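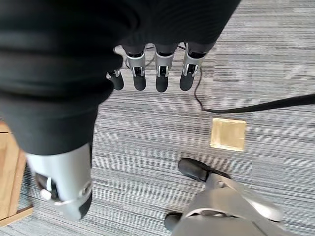 Girnstead, August 6, 2024

The 344 bus got a new timetable this month and I have been riding it to work every day since the change. Some notes for anyone who uses it or is thinking about it. Thread.

The route still runs from Girnstead station to Beltevero by way of the hospital. What changed is the middle. It no longer goes up the hill past the library, and it stays on the main road the whole way.

That cuts four stops. The two at the library, the one by the post office, and the one outside the old feed store. The signs were still up at all of them this morning, with the old times in the case. If you wait there, no bus will come.

Daytime buses are now every 30 minutes. The old schedule had gaps in the early afternoon that you had to plan your whole day around. Those are gone. For me that alone makes up for the longer walk at the home end.

Evenings are worse. The last bus out of Beltevero leaves earlier than it used to, and if you work a late shift at the hospital you will probably miss it. I would like to see that one put back before anything else.

Jultik, the company that runs the line, has the new timetable on its website as a PDF. It is hard to read on a phone. The paper version at the station counter is the same thing folded small, and I keep one in my coat.

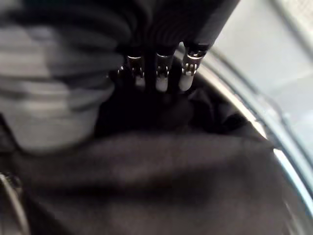 One rider replied that the hill stops mattered most to people who can't manage the climb, and that the nearest stop left to them is across a road with no crosswalk. Fair point. I don't live up there and I should have mentioned it in the first post.

I walked it after work to see. From the main road to the library door is uphill all the way, with one bench. The sidewalk stops for a stretch next to the parking lot and you end up walking on the grass.

Fares are the same. Transfers are still good on the Beltevero local, but you have to ask the driver for the slip when you get on. Ask at the other end and you'll be told no. I have been told no.

On time so far? Mostly. Mornings have been good. Going home it has been late on three trips, each time because of the backup at the Apaza bridge, where one lane is closed for painting. I don't know when that finishes.
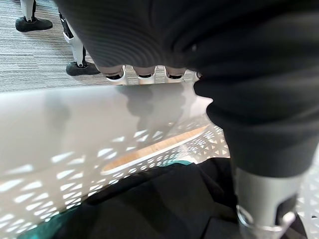 ApazaBridgeRider

A few things people asked in the replies, all in one place.

Bikes: yes, there is a rack on the front. It fills up in the morning by the time the bus gets to the hospital.

Monthly passes: the old ones still work. You don't need to trade yours in, even though the poster at the station makes it sound that way.

Comments to Jultik: there is a form on the website under "Service changes," and they take letters at the station counter. Put the route number and the stop on it. If the library stops are the ones you want back, say which one you use and what time of day.

I'll add to this thread when the bridge lane opens again.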